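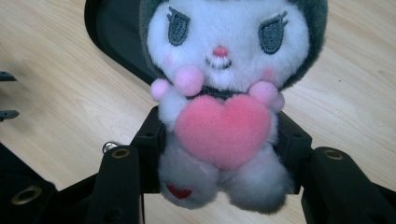
*Hooded plush in the Heo, hugging its pink heart.*

## Two weeks with the Heo hand-held gripper

I've been wanting to write about this thing since the box from Gemmont arrived, and now I finally have enough hours on it to say something useful. Short version: I love it!

The Heo comes as a kit. Mine had 53 parts in little numbered bags, and I had it together in one evening (with a break for dinner, and one finger put on backward). The instructions are mostly drawings, which suits me fine, though step 44 is printed so dark that I had to hold the page under a lamp.

What sold me is how it feels on soft things. I started with the stuff everybody starts with, blocks and cups, and it was good. Then I moved on to plush toys, and that's where I started grinning. You squeeze slowly, you feel the toy push back, and you know when to stop. My old Jenon had a much stiffer trigger and I was forever squashing things flat or dropping them.

I've been running each toy through 10 pickups: lift, turn, set down, repeat. Round heads are harder than you'd think, so I go for the body now. Anything with little feet hanging down needs a bit of extra height before you swing it over to the bin.

Gripes? A couple. My wrist gets tired after a long session, and the carrying case costs extra. I also wish they'd put a spare set of screws in the bag, as I lost one under the radiator on day two.

At 200 dollars it isn't an impulse buy, but I've used it every single day so far. Next up is the Skastmont finger set, which is softer and a bit wider. I ordered it last night and they say it ships in June, so more on that when it gets here.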